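Please Give Us Back the Undo Button

By Minttu Keskinen
14 Oct 2021

I play puzzle games slowly. In March I started Verno, a small game about sliding weights across a frozen harbor, and I am still on the same island where I was in summer. I do not complain about this. A hard puzzle can wait for me, and I can wait for it. My complaint is with something else. Verno has no undo button, and more and more games of this type are made without it.

If you have not played Verno, the rules are simple. You push a weight and it slides until something stops it. The harbor, which is called Ravirport, is divided into islands, and every island has a few boards. When you make a wrong push, you can restart the board, and this is all you can do. On the early boards a restart costs you almost nothing. On the later ones you may have made forty good moves before the bad one, and you must make all forty again, from memory.

The people who like this have a serious argument and I want to present it fairly. My friend Eetu Harju finished the whole game and he says that the restart made him think. With an undo button, he says, he pushes the weights anywhere and looks what happens. Without it he sits on his hands and plans. He believes the last island gave him more pleasure for this reason.

I believe him about his pleasure. But I think he describes one kind of player, and the game was sold to many kinds.
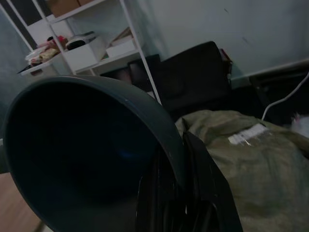
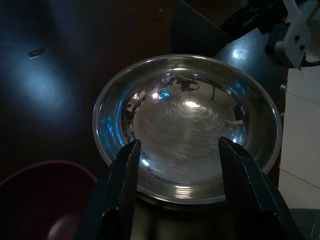
Consider what happens in my own case. I see the solution, or I see two thirds of it. I want to try whether the last third works. I try, it does not, and now I have a task which has nothing to do with thinking. I must repeat the steps that I already understood. In the middle of the repeating I press left when I wanted up, and I begin again. After the third time I close the game and make dinner. The puzzle did not defeat me. My fingers did.

There is also the matter of hands. Hilkka Kettunen, with whom I have shared hints since we both played the first Motach, has stiff joints in the morning. She makes more wrong presses than I do. For her every board in Verno is longer than it is for Eetu, and the extra length is only punishment. Motach had unlimited undo, and I never heard anyone call it an easy game. I needed 12 evenings for its final board.

Some designers answer that the undo can be an option in the menu, turned off at the start. I would accept this, although I would prefer it turned on. Whoever wants the strict game can then choose it. Eetu says he would feel the button there even if it was off, like a cake in the next room. To this I can only say that grown people live with cake.

An update for Verno is promised, with new boards and a better map. I have read the list of changes twice and undo is not on it. I will probably buy the new boards anyway, and I will play them in the evening, when my fingers are slow but at least the house is quiet.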